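Down Here With the Dust Bunnies

How I gave up my couch and found out what my knees had been doing all these years

22/03/2025

It started with the couch getting stuck in the stairwell. I'd moved from a ground floor place in Clorwood to a third floor walk-up in Lesum, and my big, beautiful, ridiculous couch made it as far as the second landing and stopped. The movers turned it on its end. They took the feet off. One of them suggested a saw (I think he was joking, but he did have his hand on the toolbox). Two hours later it was back on the truck and I was standing in a living room with one lamp, a box marked KITCHEN MISC and a rug.

So I sat on the rug. I ate noodles on the rug. I called my sister from the rug and complained, lying flat on my back with my feet up against the wall, and somewhere in the middle of complaining I noticed that my back felt pretty great.

That was in July. I still don't have a couch.

I want to be clear that I'm not a stretchy person. I have never touched my toes on purpose. For the first week, getting up was a whole production that involved the windowsill, one knee, a noise my grandfather used to make, and then the other knee. I'd sit cross-legged for maybe five minutes before one foot went completely dead, and then I'd have to answer the door like a pirate. My hips turned out to be the real problem. They had been at a right angle in a chair for most of my adult life and they had opinions about being asked to do anything else.

But it changes fast! By the third week I could get through a movie, and I mean a 90 minute movie, so let's not go crazy. The trick, if there is one, is that you don't sit still. I'd pictured floor sitting as one noble pose that you hold forever. What you really do is fidget. Legs out, legs crossed, legs off to one side like a mermaid, lean on the hand, switch hands, lie down on your stomach with your chin on a cushion and read the back of the cereal box. Toddlers do this all day long. I used to think they were just restless, and now I think they're comfortable.

About that cushion. I went through several. Bed pillows go flat. Couch cushions (I did keep those, out of spite) are too deep and slide out from under you. I finally bought a buckwheat one from Zitetora, a little company that makes them in one shape and four colors, and I have to say it's heavier than my cat and rustles when I move, and I love it. You sit on the front edge so your hips tip forward. If your knees are floating up around your ears, you need more height, and there's no shame in a second cushion. I used two until Thanksgiving.

Then there's the question of what you're sitting on, and here I got a bit obsessed. Bare hardwood is hard. It's right there in the name and I still had to learn it with my ankle bones. A thin rug on hardwood is only a little better. My favorite setup, after a lot of dragging things around and annoying the people downstairs, is a thick felt pad with a flat woven rug over it, plus a smaller shaggy one on top where my ankles go. I priced a wool rug at Krūmiņa, the carpet store by the bus station, and it was $1,771, so I thanked the man very much and bought the remnant by the door. It has one raw edge. I put that edge under the bookcase.

Layering is the thing I'd tell everyone to try. A rug on top of wall-to-wall carpet used to strike me as a mistake, like wearing two hats. Now I get it. The top rug tells you where the living part of the room is. When there's no furniture holding the corners down, you need something to say "sit here, this is the spot," and a rug says it better than anything. Friends come in, take their shoes off, look around for a second, and then head straight for the rug like it's a campfire.

I was nervous about friends. My mother visited in the fall and I borrowed a proper chair for her, and she sat in it for one cup of coffee, looking down at the rest of us like a lifeguard, and then announced she was coming down. She had no trouble at all. She grew up shelling peas on a kitchen floor. It was getting her back up again that took teamwork, and we were both laughing too hard to be much use.

What you find out, living at that height, is how much of a home is arranged for people who are standing. Light switches, obviously. Pictures hung at eye level, which is suddenly ceiling level. I've moved all of mine down and now anybody who walks in thinks I haven't finished unpacking. And you become very aware of the undersides of things. I know what's stuck under my coffee table. I wish I didn't.

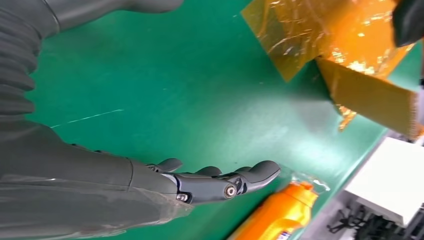
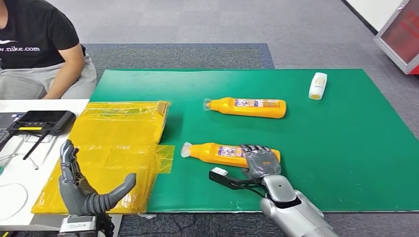 Cleaning, then, since I promised my editor I'd get to cleaning. You will vacuum more. I used to vacuum when company was coming, and now I do it every other day and I can tell when I've skipped one. Crumbs are a different matter when your elbow is where they land. Shoes come off at the door, no exceptions, and I keep a basket of thick socks there for guests in the winter, as floors are cold in a way that heating bills don't fix. Anything that spills gets a towel right away and a second towel with a stack of books on it.

Drafts were the one thing I hadn't planned for. Warm air goes up, and I don't live up there anymore. In January I was wearing a hat to watch TV. A rolled blanket along the bottom of the balcony door did more than the space heater ever did, and it cost me nothing.

As for money, I sold the couch to a couple with a wide staircase and got $400 for it, which paid for the felt pad, the remnant, the Zitetora cushion and a low table I sanded down myself on the balcony. I've got a little left. My sister says I should put it toward an armchair, for when I'm old. I told her I'd think about it. I was doing the mermaid thing at the time, with the phone on my knee, and my foot hadn't even gone to sleep.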